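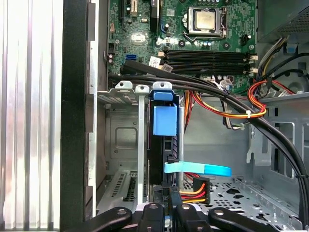 Gripper over the drive bay, heatsink off, CPU exposed.

We use cookies to improve your visit. Accept all / Manage settings

Search tickets... Go

Ticket: Handling rule 42 flagged as "fail" on the Zullby teardown cell
Product: Viser rule checker
Status: Open, waiting on vendor
Opened: Tuesday, December 7, 2021

Problem
Viser stops the job whenever the arm enters a tower with the cooler removed and the processor still in its socket. The message says "exposed component, rule 42." It does this even when the only target is the drive carrier with the light blue handle, well below the memory slots.

What the rule says
The Hevidora handling guide wants the socket covered before any tool goes inside the chassis. Fine on paper. It was written for people with screwdrivers, as far as I can tell, and I have yet to see the test behind it. I asked in March and got the same PDF back.

Tried so far
1. Restarted the checker. Same stop.
2. Lowered approach speed from 400 to 200 mm/s. Same stop. The rule doesn't read speed at all, which makes me wonder what it thinks it is protecting.
3. Set a keep-out box over the socket and the memory slots. The planner respects it, Viser ignores it.
4. Put a cap over the socket. Job runs. Now someone has to fit and remove a cap on every tower, and we have 300 in the queue.

Vendor reply (Hnatiuk support)
"Please follow the guide as published. Keep-out zones are not accepted as an equivalent measure."

My notes
Not accepted by whom? The guide has a clause on equivalent measures and it doesn't exclude zones. I'd worry more about the cables. A thick black bundle runs across the case over the drive area, and there are colored supply wires on the power supply side. A finger hooking one of those is a real way to wreck a board, and there is no rule for it anywhere in the guide.

Workaround
Caps on, 200 mm/s, bundle tied back by hand before the arm goes in. The last step is ours and isn't required by anyone.

Needed from Hnatiuk
- the test data for rule 42, or a plain statement that there is none
- a written answer on the equivalent measures clause
- a cable clearance rule, or the reason for leaving it out

Please don't close this as "working as designed" again.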